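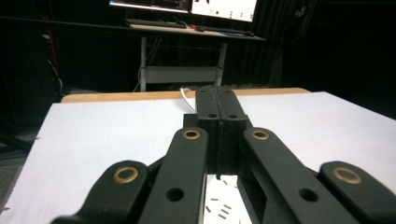
Porgate Resistivity Lines is a set of electrical readings taken over what an older report by Timetti calls a buried river channel. We collected them to see whether the channel is really there, and we still can't say. The readings show a low-resistivity zone in the right sort of place, and wet clay would give you the same thing. Please be careful with edges. The two gripper fingers in the picture are pressed together and you can still make out the thin seam between them; a resistivity section at our spacing would draw the pair as one block with a soft blur round it. Any sharp boundary you see in a plot of this data was put there by the software.

What is in the folder

There are 13 lines, the longest of them 400 metres. Each has a raw file, a cleaned file and a text file of electrode heights. Lines 2 and 9 share a crossing point and disagree about it. We have left both as they are.

The cleaned files hold 1126 readings. Another 853 were thrown out, mostly for poor ground contact in September, when the top soil was baked hard. That is a lot to lose, and you should wonder what the survey would look like with them in. They are still in the raw files, flagged with a 9 in the last column. Some of the flags look harsh to us now.

File columns

- a, b, m, n: electrode positions along the line, in metres
- rho: apparent resistivity, in ohm metres
- dev: spread between repeat readings, in per cent
- flag: 0 kept, 9 dropped, 4 kept but we have doubts

There is no column for depth. Earlier copies had one and people plotted it as though it had been measured.

How it was processed

The sections were made with the Hutapea inversion scripts, using default settings apart from the smoothing, which we turned down on lines 5 to 8. Turned down, it gives a channel with steep sides. Left alone, it gives a shallow dish. Both fit the readings about equally well – which tells you how much weight the shape can bear.

The one borehole near the lines was drilled for Reltgate and its log stops in gravel. The Timetti report takes this as proof of a river bed. Gravel is common across the whole of this valley, and the hole is well off to the side of line 3.
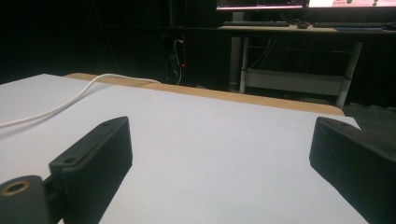
Known problems

- Heights on line 11 were read from a map and never checked on the ground.
- A wire fence runs beside line 6 for part of its length. The very low values there are probably the fence.
- Electrode 17 on line 4 was swapped part way through and the two halves don't join well.
- The repeat readings were taken minutes apart, so dev says nothing about changes from one season to the next.

Use

Free to use with a mention of the Porgate lines. If you publish a section, say which smoothing you used. Please don't quote a channel width from it.

Search this site Enter keywords Go

Comments (3)

Line 9 has two rows with m and n the wrong way round, near the far end. Easy to fix but it gives negative values if you don't spot it.

Is there any plan to run a seismic line across the same ground? I can't see resistivity alone settling this.

I put the dropped readings back in on line 7 and the low zone moved sideways by several metres. Not sure I believe either version.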